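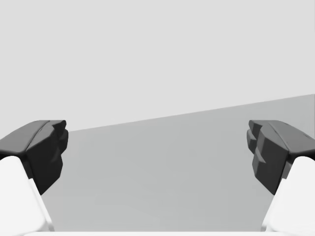

Fidville, January 2019

How to work out whether a machine could do one of your chores

My neighbour Vernon Kennedy has been asking me since December when he can buy something that will put away his dishes, and I have been giving him the same vague answer over the fence that I give everyone. So I sat down with a pot of tea and wrote out the way I go about it when a customer at the shop asks me the same thing (we do small fixtures and repair work out on the Isby road, and people do ask, bless them). You don't need any training for this. You need a chore, a pencil and an afternoon when you're not in a rush.

Step one: pick one chore and make it smaller

"Doing the laundry" is far too big. So is "tidying the kitchen." Pick the smallest piece of it that you would still be glad to hand over, such as moving clean mugs from the rack to the shelf, or sorting screws out of the tray at the end of a shift. Write it at the top of the page. When Vernon did this he started with "dishes" and ended up, after a good deal of grumbling, with "the cutlery basket, forks only," and I was quite proud of him.

Step two: do it with two fingers

Tuck your other fingers into your palm and do the whole chore with your thumb and one finger of the same hand. Many robot hands come down to a pair of fingers facing each other, sometimes with dark blocky pads on the ends, notched on the inside like the ones at the top of this page, and a gap between them where the thing you want held has to go. That gap is really what you're planning around. Anything wider than it can't be picked up that way, and anything very flat lying on a plain surface is its own kind of misery. Try getting a playing card off a bare counter with finger and thumb, no sliding it to the edge, and you'll see what I mean!

Make a note of every time you cheat. You will cheat. I catch myself bracing things against my stomach, or nudging a lid with my wrist, or bringing the other hand in without noticing I've done it.

Step three: do it again with your eyes shut

Set the chore up, close your eyes, and have someone shift one or two things a few centimetres before you begin. (Nothing sharp or breakable, please, and keep well away from the stove.) You'll find you manage far better than you expected because your fingertips are telling you so much, the little slip of a handle, the weight coming onto a knuckle. Plenty of grippers have very little of that and lean on cameras instead, so write down each moment where it was touch that saved you. Those moments go on the list as hard ones.

Step four: try it on a screen, if you're able

If somebody in the family is handy with computers, a simulator is a lovely cheap way to go further. Start with the gripper alone over a flat grey surface and nothing at all to pick up. Open it, close it, move it down and up again, and only then bring in a plain block. My partner in the shop, Kendra Sawatzky, ran our part-loading job this way and called the project Ferri, after nothing in particular. She let it go for 2,103 tries with the block set down in a different spot each time, and it picked up the block on 2,030 of them. We were over the moon for an evening.

Then she swapped the block for the real shape of the part, with its awkward lip on one side, and had to begin again nearly from scratch. So please do enjoy your block, but don't order anything on the strength of it.

Step five: count up the misses in your own terms

A miss costs different things in different places. A dropped sock is a dropped sock. A dropped casserole dish is supper, and a part set crooked in a press can cost you the morning. Next to your chore, write what one miss would mean and who would have to come and put it right. If the answer is "me, from the next room," you may not have saved yourself much walking.

So, can they do it yet?

For same-sized parts arriving in the same place, on a shop floor with a bit of fencing, yes, and they've been at it for years. For a vacuum that trundles around the rug, yes, mostly, once you've picked up the cords. For a kitchen drawer belonging to a family of five, I'd keep your tea towel handy for a while longer. Vernon's sheet had 17 cheats on it for the forks alone, and he has gone back to wanting a better rack.

If you try this with a chore of your own, bring the page by the shop or leave it in our box at the Fotley hall. I'm especially keen to see anyone's notes on fitted sheets.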